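What does it mean to say sorry well?

For readers from 7 years

By Bart Wouters

Everybody does something wrong sometimes. You push in the line, you break a pencil which is not yours, or you say a word that hurts. Grown-ups do it too. I did it in June, when I forgot that I had promised to help my neighbour carry her boxes. I was reading a book and the whole afternoon went by.

After such a thing we have a heavy feeling in the stomach. This feeling is called guilt. It is not nice, but it is useful. It tells you that another person is important for you.

Why is it so difficult?

When we say sorry, we must admit that we made a mistake. Many children are afraid that the other person will be more angry then. Some children feel their face becoming red and they want to run away. If this happens to you, wait a little. Drink some water, or count slowly to 15. Your head will be calmer and the words come more easily.

Do not wait too long, though. A sorry on the same day is easier than a sorry after one week.

A small sorry and a real sorry

There are 2 kinds of sorry. The small one is for small accidents. You step on a foot in the bus, you say "Oh, sorry!" and it is finished.

The real one is for when somebody is sad or angry because of you. It needs more words. First you say what you did. Then you say how you think the other person felt. At the end you ask what you can do to make it better.

Let us take a story. Noor and Sami were building a tower from blocks in the classroom. Noor wanted the long red block, and Sami had it. She pulled it out of his hand and the tower fell down. "Sorry, but you were too slow," said Noor.

Was this a real sorry? No. The word "but" took the sorry away again. Sami was still angry, and he went to sit in the reading corner.

After the break, Noor tried one more time. She said: "I pulled the block and your tower fell. I think you were sad, you worked on it the whole morning. Shall I help you to build it again?"

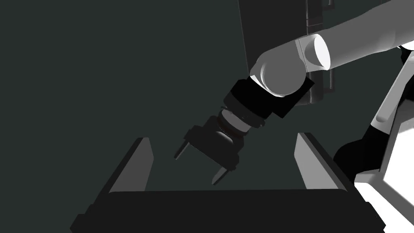 Sami thought about it. He said that he wanted to build alone first, and that Noor could come later. This can happen. When you say sorry, the other person does not have to say "it is okay" at once. Perhaps he needs an hour, or a night of sleep. You can be friendly in the meantime and leave him in peace.

What if I cannot say it?

Then you can write it. A short letter is also good, or a drawing with one sentence under it. Put your name on it, and give it to the person yourself if you dare.

Try it at home

Think of the last 7 days. Is there somebody who is waiting for a sorry from you? It can be your brother, your grandmother or a child from your class. Practise the words in front of the mirror, and ask a grown-up to listen if you want. Then go and say it.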